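Ticket 283: Osley dishwasher stops with 12 minutes left
Opened in September, Tivton store

Hello again, and thank you for being so patient with us! I've read your notes twice, and the stop at 12 minutes sounds very much like a drain filter that wants a good rinse.

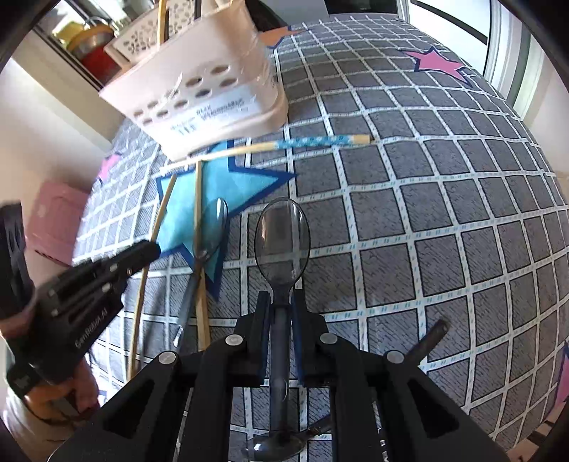

Plastic spoon and metal spoon

Please lift out the bottom rack, twist the filter to the left and run it under the warm tap, then try the short wash once more. If code 44 comes back, write to me here and I'll ask Gokville for a new hose.
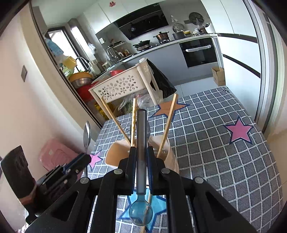

Can I still use the rinse cycle in the meantime?
The rinse cycle is fine, as long as the water drains fully afterward.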